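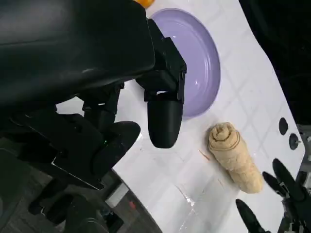
Your body starts working on lunch before you take a bite. When you smell food, or just think about it, your mouth makes extra spit. The proper word for spit is saliva. Suppose your lunch is a cheese sandwich, served on a lavender plate like the one on the white table. The plate goes to the sink when you are done, but the sandwich has a long trip ahead of it. That trip is called digestion.

The first stop is your mouth. Your teeth cut and mash the sandwich into small bits, and the saliva makes it soft and slippery. Saliva also starts to break down the bread. Try chewing a plain cracker for a long time before you swallow. It may begin to taste a little sweet, and that is the starch in the cracker turning into sugar.

When you swallow, the food goes down a tube called the esophagus (say it: ih-SOF-uh-gus). It does not just drop. Muscles in the tube squeeze behind the food and push it along, the way you push toothpaste out of the tube. The squeezing works even when you are lying down.

Next comes the stomach, a stretchy bag just under your ribs on the left side. It holds the food and churns it. It also adds strong juices with acid in them, which help break up the food and kill many germs. A layer of slimy mucus keeps the acid from hurting the stomach itself. After a few hours the sandwich looks like thick soup.

The soup moves on to the small intestine. It is narrow, but it is much longer than you are tall – all folded up to fit in your belly. Most of the useful parts of your food pass through its walls here and into your blood. Your blood carries them to your muscles, your brain and everywhere else.

What is left goes to the large intestine, which is wider and shorter. It soaks up water. It is also home to tiny living things called bacteria. Scientists have found around 1,000 kinds of bacteria living in people's guts, though no one person has all of them. Many of them are helpful. They feed on the fiber in foods like beans, oats, apples and carrots, and they make some vitamins too.

The leftovers leave your body as poop. The whole trip often takes a day or two, and sometimes longer. Drinking water, eating fiber and running around all help to keep things moving. If your belly hurts a lot, or going to the bathroom is hard or hurts, tell a grown-up.

Words to know

Saliva: the liquid your mouth makes.
Mucus: a slippery layer that protects parts inside your body.
Fiber: the part of plants your body cannot break down by itself.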